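# Fusau extends artificial flower service to care homes and surgeries

The homewares supplier Fusau has confirmed that its artificial flower service will be offered to care homes, surgeries and small hotels from June, following a trial period at its Conell site.

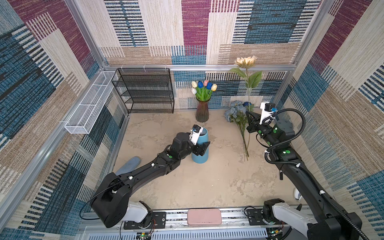
**Why would a care home choose artificial flowers over fresh ones?**

Cost and upkeep are the main considerations. Fresh arrangements in a reception area usually need replacing every week or so, and the water must be changed between deliveries. Many homes also restrict pollen and standing water in shared rooms. An artificial arrangement can stay in place for a season, provided it is dusted and kept out of strong sunlight.

Under the new terms, customers will receive vases and stems together and may exchange them up to 6 times a year. Fusau holds some 2,000 stems for the service, among them tulips, hydrangeas and larger single blooms sold by the stem. Vases may be chosen separately. The range includes plain cylinders and ribbed, tapered glass.

Tulips in mixed colours have been placed in the standard bouquet. The tall arrangements, which use long-stemmed flowers with broad leaves, are intended for hallways and reception desks. Hydrangeas are supplied in bunches and may be shortened on request, although stems that have been cut cannot be exchanged at full value.

The company has revised its guidance on vases following comments received during the trial. Customers had reported that light artificial stems tended to lean to one side in wide-necked containers. A clear resin insert is now available for these, and a weighted base will be fitted to tall cylinders at no extra charge. Glass vases will not be supplied to rooms where the customer has asked for unbreakable items only.

Returned stems will be washed, checked for loose petals and reshaped by hand before being issued again. Stems which have faded are withdrawn. Georgiou, the packaging firm, will provide reusable cartons with dividers so that flower heads are not crushed in transit. Deliveries in the Firnier area will be made by Fusau's own vans, and those further afield by carrier.

The minimum contract is 3 months. A deposit is payable on glass vases and will be refunded on their return in sound condition. Existing customers at Conell will be moved to the new terms at their next exchange and need take no action.

A printed catalogue has been sent to 400 addresses. Further copies, together with a care sheet on dusting and storage, may be requested from the Conell office between 9 am and 4 pm. Orders for the first round of deliveries should reach the office before the end of May.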